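周六去Genddale看夹爪，顺便把仿真也补了课

Genddale的开放日一年就一次，去年我错过了，这回提前把周六空了出来，一早坐车过去，门口签到时拿到的号是288。场地不算豪华，一层是机械臂和夹爪的试用区，二层留给控制器和仿真，楼梯口还贴着手写的场次表，字歪歪扭扭的，看着倒挺亲切！

我先在一层泡了整个上午。Gemel带来的是一款两指平行夹爪，指尖可以拆换，工作人员让我们自己动手，硅胶指套、光面指套、带槽的指套轮着来。我拿它夹了纸杯、网球和一把不锈钢勺子。纸杯最有意思，力度设低了会慢慢往下滑，稍微调高一点就稳住了，杯壁也没瘪。勺子就不太听话，平放在桌上时指尖总是铲不下去，试了好几次才从勺柄翘起的那一头抓起来（旁边排队的几位都在给我支招，气氛特别好）。

隔壁Mavromatis的展位是三指自适应夹爪，每根手指单独走线。抓网球几乎不用对准，大概对着就合上了，手感很过瘾。代价是体积大，伸进窄盒子里取东西时第三根手指老是碰到盒壁。我在两家之间来回跑了三趟，最后的感觉是：桌面上零零碎碎的小东西，我还是更愿意用Gemel那款；要是抓的东西形状乱七八糟，三指的省心得多。两家的驱动接口我都问了，都能接现场那台Taserex控制器，换夹爪时要重新填一遍末端负载和工具坐标，我看着他们操作了一次，比我在家里折腾的那套快多了。

午饭就在楼下吃的盒饭，22块，味道还行，青菜有点咸。

下午上二楼，主题是同一套抓取程序在仿真里怎么试、相机该摆在哪儿。这部分我原本没抱多大期待，结果一坐下来就不想走了！每人一台工作站，场景文件已经装好，桌子、地毯、夹爪、线缆都建了模，可以随便换视角，换完直接看渲染出来的画面，再决定这个机位值不值得留。
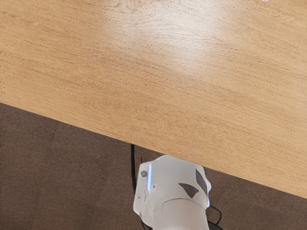
仿真环境渲染图：白色夹爪靠在木纹桌面的前沿，两侧可见黑色线缆。

我对这个视角特别感兴趣。俯着看过去，桌面占了大半，夹爪只在底部中间露出上面一截，浅色木头和深褐色地毯之间的桌沿非常清楚。做抓取的人看到这种画面，第一反应多半是去想遮挡：夹爪的头部和桌沿贴得这么近，光看这一个角度，我不敢断定它和桌沿之间还有多少余量，得再配一个侧面的机位才放心。另一个让我多看了几眼的是桌面上那片柔和的反光，中间的木纹都快被冲淡了。我自己家里的台子也有这个毛病，灯一开，浅色零件放在亮斑里，边缘检测就开始乱跳。仿真里肯把反光也做出来，对我这种吃过亏的人来说真是太实用了。

线缆也值得说一句。我以前自己搭场景时嫌麻烦，线一律不画，程序跑得漂漂亮亮，搬到真机上第一天就把线绞住了。所以在这里看到右边那一圈松松的弯线，我当场就决定回去把自己的模型补上。

后面一个小时是机位对比。讲解的人给了三种摆法：正上方俯视、斜前方、腕部随动。每种都用同一批随机摆放的物体跑，一轮600次，跑完看日志。我选了斜前方和腕部两种。斜前方看全局舒服，可手指快合拢时，目标经常被夹爪自己挡住；腕部随动刚好反过来，靠近以后细节很足，离得远时又容易找不到东西。旁边一位同好把两路画面拼在一起用，我凑过去看了半天，回头也想照着试试。曝光参数我抄了满满一页，字潦草得自己都快认不出来了。

临走前又绕回一层，问了Gemel那套替换指尖的价格，整套695元，带槽的和硅胶的都在里面。我犹豫了一会儿还是没当场下单，想先量一下家里那只旧夹爪的法兰孔距，免得买回来装不上。

几条给下次要去的朋友：一层的试用位上午人少，午饭后就要排队了；二楼的工作站允许用U盘拷走自己的日志，记得带一个；想试三指夹爪抓自家零件的，可以直接把零件装袋子里带来，现场问一声就能上手。我这次只带了一颗旧轴承，抓了两下，剩下的时间全给了网球。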